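Omolara Haruna has been mispronouncing the same vowel for four years and would like it known that she is getting better at it. The vowel is in Iltska, a language she first heard on a ferry, from two sisters arguing over a thermos. She asked them what they were speaking. They told her, and then they went back to the thermos.

She is now halfway through writing a dictionary of it.

We met at her kitchen table in Nindstead on a Wednesday, at four in the afternoon, which she described as the only hour when the neighbor's dog has run out of opinions. The dog had not been told. Haruna made tea, moved a stack of index cards from one chair to another, moved it back, and finally put it on the floor.

"People hear the word 'dictionary' and picture a big finished book," she said. "Mine is shoeboxes. There are 53 shoeboxes. My sister calls it a cobbler's funeral."

The boxes hold 2,000 entries she considers done and a much larger pile she calls the swamp. A word goes into the swamp when two speakers disagree about it, and her speakers disagree about nearly everything. One of them refuses to accept the existence of a word for "drizzle" that his own wife used twice during the interview in which he denied it.

"I had it on tape. I played it back for him. He said she was being sarcastic."

I asked how a person can be sarcastic with a noun.

"You haven't met her," Haruna said.

She did not train for this. She studied accounting in Gudthorpe, kept the books for a flooring company, and learned her phonetics at night from a secondhand textbook whose previous owner had given up on page 215. She knows because the pencil notes stop there, in the middle of a word. She found the rest of the book hard going herself and has some sympathy.

The accounting helps, she says. Every entry has a number, a date, the initials of whoever supplied it, and a column for doubts. When a word turns out to be borrowed, or a joke, or something one family made up to annoy an uncle, it gets written off in red. She is fond of the write-offs and keeps them in their own box. Her favorite meant "a person who stands in the doorway while you are trying to carry something." It belonged to a single household and died out when the household got a wider door.

"I'd have put it in anyway," she said. "Then I thought, if I let that one in, I'm just collecting things I like." 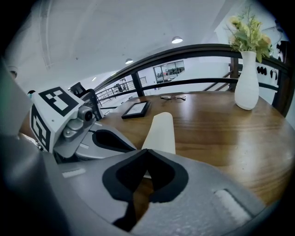 *Nindstead Evening Languages Club*

The club came into the story in her second year, when she had run out of people to practice on. It offers Spanish on one side of the hallway, Portuguese on the other, and a beginners' Iltska table that for its first three months consisted of Haruna and a man who had misread the sign. He stayed. He now supplies most of the example sentences, which explains why so many of them concern fishing.

"You need sentences," she said. "A word by itself tells you very little. But I'd ask people for one, any sentence at all, and they'd freeze. Grown adults who'd been talking at me for an hour about their knees. So I'd get 'The house is big.' I have so many big houses."

She went to the cards for proof. There was a big house under *house*, naturally, and another under *big*. There was one under *yesterday* (the house was big yesterday) and one under *unfortunately*.

The man who misread the sign gave her "My brother's boat is a disgrace and he knows it," which she has used to illustrate the possessive, the conjunction, and the general tone of the language.

Her longest fight so far has been over spelling. Iltska has been written down by several people, each of whom disliked how the last one did it. Haruna set out to choose the most sensible system and ended up with a fifth opinion in a room that already had four. She settled on the one used by a retired teacher named Iyamu, partly on its merits and partly on the grounds that Iyamu answered letters.

"He answered them with corrections. I'd write to thank him for the corrections and the thank-you would come back corrected. But you learn a lot that way, if you can stand it."

Could she stand it?

"I took a month off in February."

She has been asked when the dictionary will be finished, and she has noticed that the people who ask are never the ones who speak the language. The speakers want to know whether they're in it. One woman phones every few weeks to hear her own entries read out and has asked for two of them to be moved closer together. Haruna explained alphabetical order. The woman said she was familiar with it and had expected some flexibility.

There is no publisher. There was one for a short while, a pleasant man who wanted the whole thing cut down to a gift book with a bird on the cover. She told him the language had eleven words for mud and that she'd be happy to discuss the bird once he'd picked which of those to lose. He sent a nice card.

I asked what she planned to do about the swamp. She looked at it for a while. It takes up most of the sideboard and the lower shelf of what used to be a plate rack.

"Some of it's going in as it is," she said. "Both answers, with initials. Drizzle's going in. He can call it sarcasm, and I'll print that too, under usage."

Before I left she had me try the vowel. It lives somewhere between "put" and a mild complaint, and she made me repeat it with my chin down, then with my chin up, then while thinking about soup. On the last attempt she tilted her head.

"That's a word," she said. "It isn't the one I gave you, and please don't say it to Mr. Iyamu."

She wrote it on a card all the same and put my initials in the corner, with a question mark in the column for doubts.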